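Filed under: Workshop & Storage > Bins, Clamps and Dividers > Questions

Bin and Clamp FAQ

Most of these questions come in by email, and a fair number of them start with "the catalog says." I have read the catalogs too. Where I think a claim is oversold I say so, and where I don't know, I say that instead of guessing.

Do I really need a metal-floored bin?

Probably not. If you are storing boxed goods, bags or anything soft, a plain plastic tote will do the job for years and cost you a lot less. A metal floor earns its price when you drop hard parts on it all day, or drag them across it. Plenty of people buy one for the look and then keep work gloves in it.

The listing says "scratch-proof." Is it?

No. I have yet to meet a painted or coated bin that stays clean once parts start going in and out. Perkutov used that wording for a long time and changed it to "scratch-resistant," and I don't put much faith in that either. Expect the marks to show up first wherever things slide or land.

Does scraping mean the bin is worn out?

Scraping is mostly a cosmetic matter. Run a gloved hand along the panel. If nothing catches, carry on using it. If you feel a burr or a lifted edge, file it down before it takes the finish off whatever you are storing. Mizanur Paul keeps a flat file on a string by the bench for this, and it gets more use than the touch-up paint ever did.

Should I repaint?

You can, but I wouldn't hurry. We repainted one divider in December and it looked good for a very short time. Paint on a sloping panel has a hard life. If you have to do it, sand back to sound metal first, and don't believe anyone who tells you one coat is plenty.

What is the rear compartment for?

Whatever you decide, and stick to it. The sellers call it a "sorting zone," which sounds grander than a shallow space behind a panel. It works well enough for small pieces you would otherwise have to dig for. It also collects scraps -- every bin I have looked after with a back section has had a line of bits along the bottom of it sooner or later. Brush it out before you start a new batch.
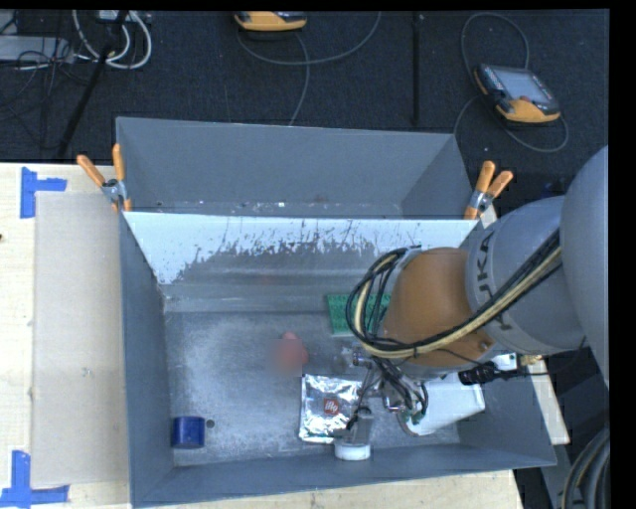
Workshop Stores Team -- Bins, Benches & Hand Tools

Why spring clamps on the divider? Shouldn't it be bolted?

Bolting is stronger, and if your layout never changes, bolt it. Two orange-handled spring clamps on the line between the compartments are quicker to put on and take off, and you don't have to drill anything. What I won't tell you is that they are as good as a fixed joint. Anyone who says a spring clamp "locks" has not leaned on one.

Are two clamps enough?

For light use, on a panel that already sits well on its own, I'd start with two, one toward each end. Then push on the middle. If it bows, add another. Barış Kahraman likes 4 on everything and won't be argued out of it. I think that is overkill on a small panel, but his never move.

Do colored tips grip better?

The color does nothing. The tips matter because they keep bare metal off your panel and give the jaw something to bite with. Check them now and then, and replace any that have split or gone shiny. Cordeiro sells tips in packs of 12, Fostesell sells the whole clamp for not much more, so do the math before you order.

What size clamp should I get?

Measure the thickness of what you are clamping, both layers together, and buy one size up from that. A jaw opened to its limit tends to sit crooked. Be wary of the opening size on the label as well. Tania Sultana measured a few of ours against their packaging and the packaging came out the more optimistic of the two.

How do I clean a scuffed metal floor?

Vacuum first, then wipe with a damp cloth and a little dish soap, then dry it. Cloudy, pale scuffs often don't come out. I have tried two "restoring" sprays and could not tell which half of the floor I had done. Skip the steel wool unless you want more scuffs.

Is the Eda liner mat worth buying?

Maybe. It cuts down the noise, I'll give it that. It also slides about, hides small parts under its corners and has to come out every time you clean. Try an offcut of rubber matting first.

Can I get a replacement panel without buying a whole bin?

Yes. Ask for part 3369 and give us the inside width of your bin, measured at the top and again at the floor. Please don't send the width from the catalog page. Justinas Jankauskaitė handles panel requests and will ask you to measure again anyway.

Last checked Nov 3, 2022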